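January, late, kitchen table

Flower day again. Nerys wants 2000 good examples of the rose task before anyone trains anything, and we stand at 1366. I said at lunch that I would like to know where 2000 came from. Marcus said it was a round number and people like those. At least he didn't dress it up.
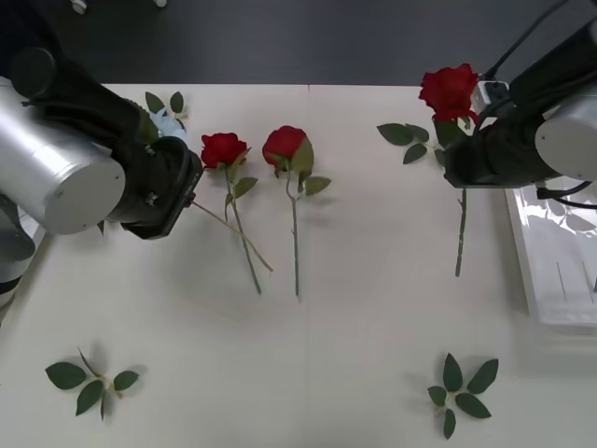
I drove both arms until four, then handed over to Nia and did the labeling, which I like less and trust more. My wrists are sore. The red roses are fake, of course, and the fake stems behave very nicely. They go where you put them. A real stem bends, or has a thorn on it, or drops a petal in the middle of things, and I asked Nerys what the model is supposed to make of that when it has only ever met plastic manners. She said we would get to real ones. We were going to get to real ones in the fall.

What bothers me more is how much of the data is me. I went through the log while the others were out getting coffee, and 584 of the examples carry my initials. I have habits. I slow down before I close on a stem, and I nearly always let the left arm wait for the right. So the thing will learn to dither the way I dither, and somebody at Jorkholm will call it careful. Nia is quicker and messier, and I suspect her runs are worth more than mine, but hers get thrown out more often by the checker. The checker is a script Trefor wrote in an afternoon. He says so himself.

Long talk with Trefor about the 292 runs he flagged as "unsure." He wants them dropped. I want them kept and marked, as those are the ones where a person had to fix a bad grip halfway, and what else would teach it to fix a bad grip? He said they would muddy the average. I said maybe the average deserves it. Neither of us moved. Nerys will decide and it will be whatever Mivano's people ask for on the call.

Asked again for a change of table. Same white top every time, same light, same side of the room. No answer, though Marcus wrote it down – he writes everything down.

I don't mind the work. I mind hearing "it will generalize" from people who haven't sat in the chair. Show me one rose picked up in another building and I'll be quiet for a week.

Must ring Veronica back about the car. Left my gloves on the bench at work.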